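The Case for Packing Less

Jessie Lindsay used to check two suitcases for a weekend at her sister's house. She now gets on the train at Brandwood with one bag that fits under the seat, and she has done it that way for 30 trips.

Lindsay, 52, sells flooring across three counties and spends much of the year in motels. Her change of habit started in April, when an airline lost her luggage on a connecting flight and took nine days to return it. She bought a pair of pants, two shirts and a toothbrush at a discount store near the airport, and got through the week without trouble.

"I opened the suitcases when they came back and I couldn't remember why I'd packed most of it," she said. "There was a hair dryer in there. Every motel has a hair dryer."

Her experience is a common one among people who travel for work. Most of them did not set out to become light packers. They got tired of waiting at the baggage belt, or hurt a shoulder, or paid one fee too many, and began leaving things at home.

The bag makers have followed. Niralo, a small company in Candham that started out sewing tool rolls for plumbers, now gets more than half its sales from travel cases. Its workshop turns out 377 of them in a normal week. The best seller is the second smallest.

The company's early travel bags were large and had a pocket for everything. Customers sent them back. They complained that the pockets took up room and that they could never find their keys. The next version had one main space and one outside pocket, and the returns dropped off within a season.

Color has turned out to matter more than the company expected. Black still sells, but buyers who have once picked up a stranger's black bag tend to choose something else the second time.
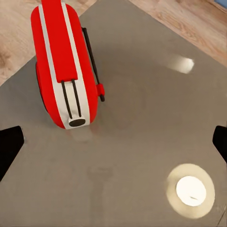

Bright red with pale stripes is easy to pick out.

Lindsay carries a green one. She packs it the night before, at the kitchen table, and her method does not change with the length of the trip. She lays out what she thinks she needs and puts a third of it back in the closet. Shirts are rolled. Socks go inside the spare shoes, if there are spare shoes, and usually there are not.

She does laundry on the road. For short trips this means a sink and a bar of soap. For longer ones she looks for a laundromat on the first evening, and she has come to like them. The one in Abreu has a good taco stand next door and stays open until 11 p.m.

Toiletries are where most people go wrong, she says. A full bottle of shampoo weighs more than a pair of pants and lasts for months. She refills small jars at home and labels them with masking tape. She once washed her hair with hand lotion, before the labels.

There are limits. Cold weather is hard to pack for, and so are weddings. Parents of small children have good reason to laugh at the whole idea. Lindsay's sister, who has three boys, still drives everywhere with the back of the van full and says she will think about it when the youngest is in college.

Cost is another question. A well-made small bag can run higher than a cheap large one, and some travelers spend heavily on special clothing that folds down to nothing. One salesman Lindsay knows put $600 into jackets and pants before his first light trip. She thinks he could have worn what he had. Her own travel clothes came out of her closet, and the only thing she bought was a thin towel.

She keeps the two big suitcases in the garage. One holds Christmas lights. The other is empty, and she plans to give it to her nephew when he moves into his dorm.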